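4.2 What people do with the cloth

I went into this part of the study thinking the tablecloth was just background. We were supposed to be looking at containers, where people set them down and how much of the table they gave up to them, and I had written a whole page of notes on baskets before I noticed how often the cloth came up when people talked. So this section is about the cloth, and I'll get back to the baskets in a bit (I promise!).

Of the 91 households in the Gilham sample, nearly all had some kind of covering on the table where they sorted things. We didn't ask for that. The Kanora protocol only says "a flat surface the person normally uses," and in the pilot, back in April, we had tested on bare tabletops without giving it a second thought. When I asked people why the cloth was there, I mostly got a shrug and then a story. It keeps the noise down. It was there already. One woman told me she can't stand the sound of plastic dragging on a hard surface, and after a long afternoon of listening to my own recordings I have to say I'm with her.

What interested me was how people lived with the creases. A few smoothed the cloth flat before every single round, both hands, middle to edges. Most didn't bother, and they worked in whatever part was flattest and let the wrinkles collect somewhere out of the way, usually at the far side. Figure 7 shows a good case of this on a dark gray cloth, with the folds up toward the top and the containers pushed out to the corners.
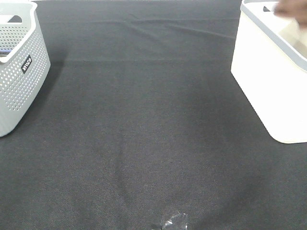
Figure 7. Sorting surface with dark gray fabric cloth, perforated light gray basket (upper left) and white bin (upper right).

I like this layout a lot, and I started calling it the "open middle" in my notes before we had a proper code for it. Both containers are out at the corners and the big stretch of cloth between them and the near side is left for working on. In the Warivent coding scheme it would count as type 2, two containers with a shared clear area, but that label misses how generous it feels to sit down at. You have room to spread out and change your mind.

The baskets deserve a word too. We had two broad kinds, ones with holes in the walls and ones with plain walls, and I expected people to treat them the same. They didn't. Things people thought of as "still in use" tended to go in the perforated ones, and when I asked, several people said they liked being able to sort of see in. I'm not sure how much you can really see through small round holes, especially from above, but the feeling seems to matter more than the view. Handles came up as well. A cutout in the rim got used for pulling a basket closer far more than for lifting it, which goes along with what Tuhumury found for drawers and trays.

One caution before the numbers in 4.3. In 6 households the cloth was changed partway through the visit, and I kept those in the sample for the container counts but left them out of anything to do with smoothing. I went back and forth on that, and the results with them put back in are in the appendix.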